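Zeugin, sitzend

Juni · von der Hausherrin · abgelegt unter: Vor Gericht

Mein Fahrrad heißt Arthur. So steht es auf dem Rahmen, der Hersteller fand das wohl charmant. Im Herbst wurde Arthur aus dem Hof geholt, zusammen mit dem Schloss, das ihn davon hätte abhalten sollen, und letzte Woche durfte ich im Amtsgericht erzählen, wie es war, nichts davon mitbekommen zu haben.

Die Ladung sagte Saal 26, neun Uhr. Um neun Uhr saß ich vor Saal 26 auf einer Bank, die vermutlich von jemandem entworfen wurde, der Zeugen nicht mag. Um elf saß ich da immer noch. In der Zwischenzeit war eine Schulklasse an mir vorbeigezogen, zwei Anwälte hatten sich über eine Wärmepumpe gestritten (privat, soweit ich das beurteilen kann), und der Kaffeeautomat hatte mein Geld genommen und dafür heiße Brühe ausgegeben. Ich hatte Kaffee gedrückt. Anzeige habe ich nicht erstattet.

Angeklagt war ein Mann, der meine Arthur-Anzeige selbst geschrieben haben könnte, so schön war sie. »Kaum gefahren, aus gutem Hause, 516 Euro« stand auf der Kleinanzeigenseite Roncombe, und auf dem Foto hing noch mein Einkaufskorb am Lenker. Im Einkaufskorb lag noch mein Regenponcho. Ich habe damals zurückgeschrieben, ob der Poncho im Preis inbegriffen sei. Er war inbegriffen. Dann bin ich mit dem Ausdruck zur Polizei.

Mein Auftritt dauerte keine zehn Minuten. Name, Alter, Beruf, nicht verwandt und nicht verschwägert. Ob ich das Rad wiedererkenne? Ja. Woran? An der Klingel, die nur klingelt, wenn man es nicht eilig hat. Der Richter hat das diktiert, ohne eine Miene zu verziehen - ich nehme an, er hat schon Schlimmeres diktiert.

Die Verteidigung hatte eine Theorie. Ihr Mandant habe das Rad auf dem Flohmarkt in Lolton gekauft, an einem Sonntag, von einem Unbekannten mit Mütze, für 200 Euro in bar. Der Unbekannte mit Mütze muss ein beschäftigter Mensch sein. Von ihm stammten nämlich auch die 21 weiteren Räder, die im Keller des Angeklagten standen.
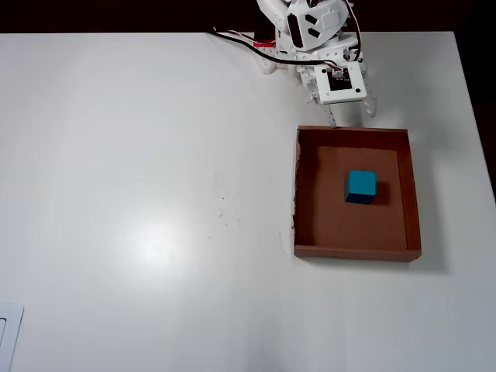
Was die Beweislage in meinem Fall angeht, hatte ich mir mehr vorgestellt. Im Fernsehen rollen sie Wagen herein, hier gab es einen Ausdruck, zwei Fotos und mich. Wenn ich die Akte malen müsste, wäre sie ein einziger blaugrüner Würfel in einer flachen offenen Kiste, an deren einer Wand oben schon etwas geknabbert hat. Gereicht hat es trotzdem: acht Monate auf Bewährung, dazu gemeinnützige Arbeit. Der Angeklagte hat beim Hinausgehen genickt, als hätten wir gemeinsam ein Projekt abgeschlossen.

Zeugengeld bekomme ich auch, das Formular dafür hat vier Seiten. Meine Versicherung, die Stelarlow, möchte jetzt übrigens die Entschädigung zurück, weil Arthur ja wieder da ist. Der Korb fehlt. Den Poncho habe ich in einer Asservatentüte ausgehändigt bekommen, sorgfältig beschriftet mit »Plane, gelb«.

37-mal geteilt · 3 Kommentare

radlos_im_regen
Der mit der Mütze hat mir auch mal ein Rad verkauft. Dachte ich jedenfalls, bis die Polizei klingelte.

Tintenklecks
Zum Zeugengeld: Fahrtkosten nicht vergessen, und die Frist ist drei Monate. Ich spreche aus teurer Erfahrung.

frau_k_aus_e
Gibt es die Brühe im zweiten Stock auch? Bin im Juli geladen.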